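Plemau Watercolor Half-Pan Set, 16 Colors

Sold by Prasertsri Art Supply
Item number 2181
Usually ships from our own shelves

We are slow to add new watercolor sets to the shop. Most of them are the same few paints in a nicer tin, and the word "artist" on the lid costs the maker nothing. The Plemau set sat in our back office from spring until December before we agreed to carry it. It is a decent mid-price set with some problems, and we'd like you to read about the problems before you order.

What you get

16 half pans in a folding metal tin
Three mixing wells in the lid
One travel brush, size 6
A printed color card with pigment codes
Space down the middle for extra half pans, if you take the brush out

What the maker says, and what we found

Plemau calls these paints "professional grade." There is no rule about who may print that, so we ignored it and looked at the pigment codes. Of the 16 colors, 11 are made with a single pigment. The rest are mixtures, and you can tell. The violet goes dull as soon as you put anything next to it, and the sap green is a ready-made green of the kind you could mix yourself in a few seconds.

The box also says "maximum lightfastness." Daranee Limsakul, who does our color testing, painted every pan onto strips of cotton paper, covered half of each strip with card and taped the lot inside a south-facing window. Most of the set held up well. The rose faded badly and the violet followed it. If you paint in a sketchbook that stays closed on a shelf, this may not matter to you. If you sell your work, leave those two alone or swap them for something better.

"Rewets instantly" is the other claim. The earth colors do. The ultramarine needs a spray of water and a minute's wait, and the cerulean hue is chalky however long you leave it. We have no complaint about the yellows, which are clean and strong and hardly need any coaxing.

The tin

The hinge is better than we expected. The white enamel in the wells is thin, though, and water beads up on it until it has been used a while. Rubbing the wells with a little toothpaste helps, and so does a damp melamine sponge, but go easy. The pans sit in clips that grip too hard on the first day and loosen after a few changes. Priit Grīnberga in our shop bends the clips in a little with his thumb and has had no pan fall out of his tin so far.

The brush is poor. It sheds, and the point splits. We asked whether we could buy the set without it at a lower price and were told no.

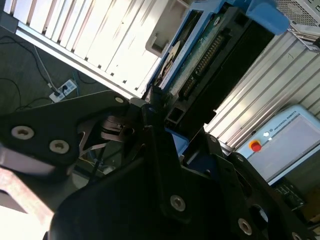
How it compares

Against the Cillus student tin: Cillus costs a good deal less and has more colors. It also has more filler, and washes dry pale and a bit dusty. For a first class or a child who paints every weekend, we would still buy the Cillus and spend the difference on paper.

Against Gostov tubes: Gostov is the stronger paint by some distance. A small group of tubes squeezed into empty pans will cost more at the start and last longer. You have to choose your own colors, and you have to let the pans dry for a few days before you travel with them.

The Plemau set sits between the two. We think it suits someone who has painted for a year or so and wants a tin that is ready to go.

Paper and brushes

No paint in this price range looks good on thin paper. Please don't judge the set on printer paper or the back of an envelope. Any 140 lb cold press sheet will do, and it doesn't need to be the expensive one. A round synthetic brush in size 8 will do more for your painting than a second box of color.

Care

Leave the tin open until the pans are dry to the touch. Shut wet, they stick to the lid and can grow mold. Wipe dirty pans with a clean damp brush. The color card is printed, so paint your own on real paper and keep it in the lid.

Refills

Single half pans are sold separately. We stock all of them except the violet, which we would rather you replaced with another brand. Standard half pans from most makers fit the clips.

Returns

Unused sets may be returned within 30 days. If a pan arrives cracked, send us a photo and we'll mail a new pan. You can keep the old one, as cracked paint works perfectly well once it's wet.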